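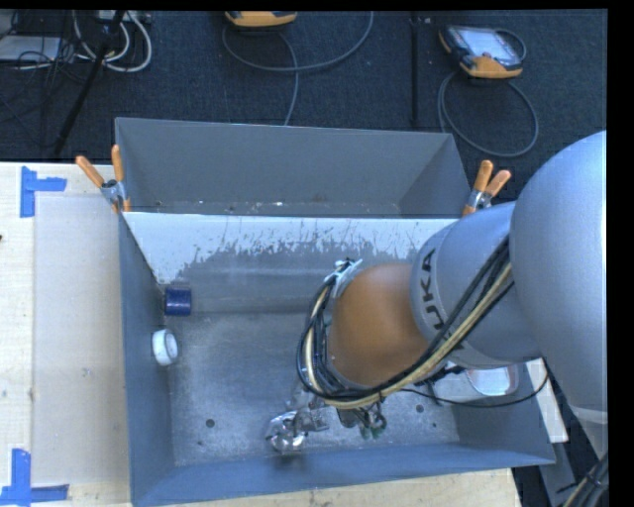

Instruction to Operators, Revised

The following account was entered into the record of the Gollgate Sorting Trial by the senior operator, Rhona Urquhart, on 1 August 2019. It was submitted under the heading "Irregularities," as the form required, and it ran well past the space provided.

The Trial had been established to collect examples of grasping from a metal bin. Each example consisted of one attempt by the arm to take hold of one object, together with the camera record, the joint positions and a mark of success or failure entered by the operator on duty. The Trial's agreement with Cukero called for a delivery in October. At the time of the account the store held 3,381 examples, of which 2,853 had been marked as successes.

It was this second figure that caused the difficulty.

Operators were instructed to place the objects in the bin, withdraw their hands behind the line, release the arm and observe. If the arm lifted the object clear of the rim and held it, the operator was to press the green key. If it did not, the operator was to press the red key. The instruction contained no third case. It had been written by Bogumił Malinowski, who believed that a third case would be used for everything.

"In the course of reviewing the store," Urquhart wrote, "I observed that the proportion of successes on the evening shift was higher than on the morning shift. The objects were the same. The bin was the same. The clamps had been checked and the tape on the table had not moved. I therefore asked to sit with the evening operator."

The evening operator was Effie Forsyth. She had joined the Trial in the spring from the returns department at Yule, and her conduct had been satisfactory in every respect. She was punctual. Her notes were legible. She did not eat at the bench.

Urquhart sat on a stool behind her for the whole of one shift and said very little. She recorded that Forsyth placed each object with care, stepped back, released the arm and waited. The arm came in from the right, lowered itself into the bin and closed. Often it closed well. On several occasions it closed poorly, and the object turned in the gripper and hung by a corner, or was dragged along the floor of the bin before it came up. Each time, provided the object was finally in the air, Forsyth pressed green.

On the 51st attempt of the evening the arm took hold of a foil packet, lost it against the wall, closed on nothing, opened, came down again and caught it by the seam. It rose. The packet swung but did not fall. Forsyth pressed green.

"I asked the operator whether she regarded that as a success," Urquhart wrote. "She replied that it had got there. I asked whether she would wish the system to learn to do it in that manner. She considered the question and said that she did not see why not, as that was the manner in which she had learned most things."

Urquhart did not record her own answer. She recorded that the shift continued.

The matter was referred to Lorna Moffat, who had charge of the store and was the only person permitted to alter a mark once it had been entered. Moffat drew 20 examples from the evening shift and 20 from the morning shift and viewed them in her office with the door closed. The morning examples were tidy. The operator in question, Angelica Layug, had pressed red whenever the arm hesitated, and she had pressed red once when it did not hesitate but, in her written opinion, "went in without looking." Moffat found that she agreed with Layug in most cases and with Forsyth in most cases, and that the two could not both be right.

She called a meeting. It was held beside the bench, as the larger room was in use, and the arm was left holding its last position over the bin while they talked. Malinowski stated that the instruction was clear. An object was either in the air or it was not. He had chosen the rule for that reason, and he did not wish to see it replaced by one that depended on whether an operator had been raised to admire effort.

Layug said that a system shown a thousand clumsy recoveries would become very good at clumsy recoveries. She had seen this at Disidberg, where she had worked on an earlier arm. By the end of that project it would knock an object over before picking it up, every time, because so many of the examples had begun that way. The visitors had taken it for a safety feature.

Forsyth was asked for her view. She said that at Yule she had spent two years opening parcels other people had sent back, and that very few of them opened the way the diagram showed. If the arm was only ever shown the packet that came up cleanly, she did not know what it was supposed to do on the day the packet slipped. She then apologized for speaking at length, although she had spoken for less than a minute.

There was a silence, which the minutes note.

"It was at this point," Urquhart wrote, "that I became aware I had been marking my own examples in both ways. On days when I was rested I marked as Ms. Layug does. On days when I was tired, or when the arm had failed many times in succession, I marked as Ms. Forsyth does, and was glad to. I had not noticed this in eleven months. I reported it to the meeting. I report it here also."

Moffat asked how many of the examples in the store were Urquhart's. Urquhart told her. Moffat wrote the number down and turned the sheet over.

The decision was reached before the evening shift was due to begin. The green key and the red key would be retained. A third key would be fitted, yellow, to be pressed when the arm had lost its hold and regained it without help. No mark already in the store would be altered until it had been viewed again by two operators who had not entered it, and where the two disagreed, the example would be kept with both opinions attached. Malinowski asked that his objection be recorded. It was recorded. He then went to find a yellow key.

None was available in the building. He returned with a white one and a felt marker, and colored it at the bench while Forsyth laid out the objects for her shift. She asked him whether the color would rub off. He said that it would, in time, and that she should tell him when it did.

The form on which Urquhart made her submission ends with two questions. To the first, "Has the irregularity been corrected?", she wrote, "In part." To the second, "Is further training required?", the operator is asked to circle Yes or No and to state for whom.

She circled Yes. In the space beneath she had begun a name, which was struck out, and then a second name, also struck out. The entry as filed reads "See attached," and attached to it is the duty roster for the month, complete, with her own name at the top and the arm's inventory number added by hand at the foot.

Moffat countersigned it and sent it to the store. On the evening shift that followed, Forsyth released the arm and stepped behind the line. It came in from the right and went down toward the packet, and Urquhart, who was not on duty, pulled the stool a little closer.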